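# About Hesden

Hesden is a small practice that checks robot cells and writes the rules people follow when they work beside them. We don't sell robots and we don't fit them. We take no commission from anyone who does.

The firm was started by Etelka Gál, who had spent years signing off machinery and had grown tired of folders. Every site had one. It held a risk assessment, a declaration and a drawing of a guard that had since been moved, and it sat on a shelf in an office well away from the machine. Nouhaila Bensaid joined from the maintenance side, with a low opinion of safety people that she has mostly kept.

## What we think of standards

We use them every day and we would not work without them. We are also wary of what they get used for. A certificate tells you that somebody looked at something on a particular date. It says little about the tool that was changed in April, or the program that was edited on a night shift to get through a backlog.

The word we trust least is "collaborative". An arm may well stop when it touches a person. Put a thin tool on the end of it, or a sheet of metal with a raw edge, and the arm's own rating tells you very little. We assess the whole job: arm, tool, workpiece, fixture, and whoever is standing there. If a supplier tells you the cell needs no assessment because the robot is a safe one, ask for that in writing. We have asked many times and are still waiting.

## The work we see most

A good deal of our time goes on cells that take apart or rework electrical goods, desktop computers above all. It is awkward work to write rules for. Cases come in from all over, no two batches match, and the people who run the line at Fendham will tell you that the tidy part drawings they were promised never turned up.

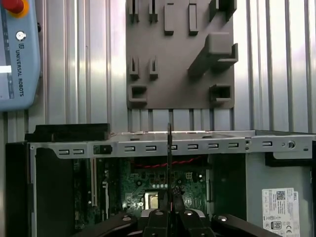 *An open Dell desktop chassis under the gripper, with the teach pendant and its emergency stop at top left.*

Our site rules for this sort of cell are short.

- The pendant has a place, and goes back to it. A stop button you have to look for is no use.
- The key does not live in the switch. One named person holds it each shift.
- Every tool has its own holder. If a tool has no holder, it does not go on the robot.
- Loose wiring inside a case is treated as a snag hazard until someone has moved it or cut it.
- Changing a tool means a fresh check at slow speed, with the result written down by the person who did it.

The last one gets the most complaints. Jatoi, our first long-term client, worked out what it cost them in lost minutes and sent us the sum. We read it carefully and left the rule alone.

## How we work

A first visit takes 10 working days from start to report. The report runs to 20 pages at most. We once inherited an assessment of 446 pages for a single cell, and the operators had never been shown it.

We watch a full shift before we write anything, and we talk to the people who clear the jams. We keep our own records in Nomulard, a plain logbook system we built for ourselves. It now holds 4000 entries, near misses included, and clients can read everything that concerns their own site.

We will not put our name to a cell we have seen only on video, and we will not reword a finding to suit a delivery date. We have lost work over both.

## Getting in touch

Write to Etelka for assessments and to Nouhaila for training or a second opinion on somebody else's report. Please tell us what is on the end of the arm.

Page last revised September 2020.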